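4. Setting your daily target

Trerulero will not count anything until it knows what it is counting towards. Set the target before you log your first meal, or the diary will fill up with cheerful grey bars that mean nothing.

1. Open the Ovik app and tap Me, then Targets.
2. Enter your height, your current weight and the weight you would like to be. Use today's weight. The one from your wedding is of no use to the software.
3. Choose a pace: Gentle, Steady or Brisk. Most people pick Brisk, and most people are back on this screen by the following month picking Gentle.
4. Tap Work It Out. The figure shown is your daily target in kilocalories.
5. Tap Keep to accept it, or type your own figure over the top.

Note: The app will not accept a target below 1,000. Typing 890 again, more firmly, does not help. If a doctor or dietitian has given you a lower figure, leave the target switched off and follow their plan.

Caution: Trerulero is a diary with some arithmetic attached. Do not use it to manage diabetes, pregnancy or any history of disordered eating without talking to someone qualified first.
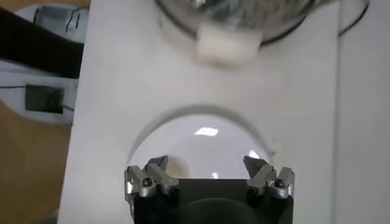
White panel with semicircular opening.

5. Logging a meal

1. Tap the plus sign at the bottom of the Today page.
2. Pick a meal. There are 8 slots, including Second Breakfast, which was added by popular request and is used mostly at 11 p.m.
3. Search for the food by name. Plain words work best: "cheese" will find cheese, while "tiny bit of cheese" will find nothing.
4. Set the portion in grams, or choose Small, Medium or Large.
5. Tap Add.

Note: Portion sizes default to Medium. A Medium biscuit is one biscuit.

To log a dish you cook often, tap Save as Recipe after adding the ingredients. Give it a name you will recognise later. Our tester Roswitha Thaler has four recipes called "soup" and no way of telling them apart.

6. Fixing a mistake

1. Press and hold the entry.
2. Tap Change to correct the portion, or Remove to delete it.
3. If you removed the wrong one, tap Undo within 87 seconds.

Entries can be changed for any day in the current month. Once the month closes they are locked, so January's mince pies stay where they are.

Caution: Removing an entry does not remove the food.

If your totals still look wrong after a correction, pull down on the Today page to refresh it, then check that the Prunthorpe food list is switched on under Me, Food Lists. The older Han list can be left on as well, but expect to see some foods twice.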